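Home Guides Hardware Recording Cleanup Forum Search

Recording handheld gripper demos at home, start to finish

I get a lot of email asking how to go from "I own a pair of handheld grippers" to "I have a folder of demonstrations a policy can learn from", so I finally wrote the whole thing down. My setup is two handheld grippers with marker cubes on them and one camera that looks down from head height. Yours may be a bit different (wrist cameras, one gripper, whatever you've got), and most of this will still carry over.

I'm going to use wiping as the running task, mainly a picture frame, because it's what I've been working on since last fall and I have opinions about it now. My project folder is called Stunow, so if you see that name in a path below, swap in your own.

Before you record anything

Write the task down in one sentence. Mine is "pick up the cloth, wipe the glass of the frame, put the cloth down beside it." Tape it to the wall if you have to. I skipped this on my first try and ended up with a batch where half the episodes finished with the cloth on the table and half with the cloth still in the gripper, and the model I trained on it would hover at the end like it had forgotten why it came into the room. I threw out nearly 60 episodes. That hurt!

Then decide what counts as the start and what counts as the end. I start every episode with both grippers open, held over the near edge of the table, for a slow breath. I end it the same way. Those quiet bits at each end make trimming so much easier later, and they give the tracker a moment to find both cubes before anything moves.

Check your markers. Every cube needs its own IDs, and the IDs have to match what's in your config file. Print them matte if you can. I used glossy sticker paper the first time and lost tracking every time I tilted toward the window (a cheap mistake, at least). Make sure the stickers are flat at the corners too — a lifted corner will throw the pose off by more than you'd think, and it gets worse slowly, so you don't notice.

Calibrate the camera once per session, even if you swear you haven't touched it. It takes me less time than making coffee.

Getting the hang of the grippers

Spend a while just playing. Pick up a sock, put it down, pick it up again. The thing you're teaching is a motion a robot arm has to be able to copy, so the habits you want are a little unnatural: keep your wrists fairly steady, don't whip things around, and don't do that human thing where you nudge an object with a knuckle because it's closer. If a finger of yours touches the object, that's a spoiled episode. Stop, reset, go again.

Cloth and paper are fussy to grip. Flat cloth on a flat table is a miserable thing to pick up with two rigid fingers, so I scrunch mine first and leave it with a peak sticking up. Later on, when the model was doing well with scrunched cloth, I began mixing in flatter starts. Don't do it the other way around unless you enjoy frustration.

When you wipe, come in from above and press gently. Long strokes, one direction, lift, come back. My early wipes were fast little circles, the way I'd clean a window, and from the head camera they looked like a blur with a cube on top. Aaliyah Friesen, who does this with plates and bowls over at Flenmont, told me to slow down until it felt silly and then slow down a bit more. She was right. 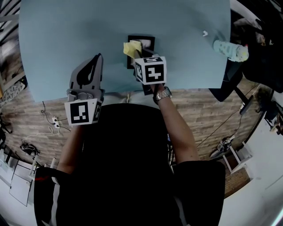 Do I have to use both hands if the task only needs one?

Use both if your robot is going to have two arms. The model has to learn what the idle arm does as well, and "stay open, stay out of the way" is a behavior like any other. Park the spare gripper somewhere sensible, keep it in view of the camera, and be consistent about it. If you're deploying on a single arm, put the second one away and record with one.

Setting up the table

People overthink this part. You don't need a studio, you need a surface you can reach all of without leaning over so far that your head blocks the cubes. Stand where you'll be standing for the whole batch and reach for each corner with a gripper in your hand. If you can't get there comfortably, that corner is out of bounds, so don't put things in it.

A plain tabletop is kind to you while you're learning, and a few unrelated things lying around on it are good for the model. I add a bottle or a small box off to one side in a good share of my episodes and move it between takes. If the object you're wiping is always the only thing there, the policy may decide that anything on a table needs wiping. Petro Hnatiuk ran into this with his Ekotent arm, which very politely wiped his phone.

Keep the lights the same within a batch and change them between batches. I do one batch with the ceiling light, one with a desk lamp, one with daylight. Same idea with where the frame sits: shift it, turn it, try it closer and farther. I used to do this by feel and found, when I plotted the positions, that I'd put it in the same spot over and over. Now I keep a little list of placements and work down it.

Recording a batch

My routine goes like this.

1. Start the recorder and check that both cubes are being picked up. Wave each gripper a bit and watch the readout.
2. Hold the start pose.
3. Do the task at a slow, even pace.
4. Hold the end pose.
5. Mark the episode good or bad right away.
6. Reset the table and move on to the next placement.

Step five is the one I'd beg you to do. You will not remember later which one had the fumble in it. I have a foot pedal for it (an old Kopecký one that came with a sewing machine, wired to a keyboard key), but a clap pattern or a sticky note works too.

I record 20 episodes and then stop, put the grippers down and shake out my hands. After that I start rushing, and you can see it in the data: the strokes get shorter and the end pose turns into a twitch. Two or three batches in a day is plenty for me.

And keep some of the recoveries! If you drop the cloth and pick it back up cleanly with the gripper, that's a useful episode. The robot is going to drop it too at some point, and it's nice if it has seen what to do next. I tag those separately as "recovered" so I can adjust how many go into training.

Cleaning up afterward

Run the pose extraction and look at the gaps. A short dropout of a few camera images can be filled in without any trouble. If a cube vanishes for longer than that, I look at the clip, and usually it's my own forearm in the way or a cube turned edge-on to the camera. Those go in the bin unless the rest is really special.

Trim the still bits at the start and end, but leave a little of each. I cut mine way too tight once and the policy lurched off the moment it woke up.

Then watch some at random, at full speed, start to finish. I know it's dull. I had 310 clips from one stretch in March where the left and right gripper IDs were swapped in the config, and every graph I'd made of them looked perfectly fine. Five minutes of watching with the overlay switched on would've caught it.

How many is enough

For one task, in one room, with one frame, I started seeing sensible wiping fairly early, and it got sturdier each time I added a new light or a new placement. My Stunow folder is at 1,421 episodes now, but that covers several objects and two different cloths. If you're just beginning, record a few batches, train something, watch it fail, and let the failure tell you what to record next. Mine kept missing the far edge of the glass, so I spent an afternoon doing nothing but far edges.

Next page is the config file, line by line, including how to fix swapped IDs without recording everything again.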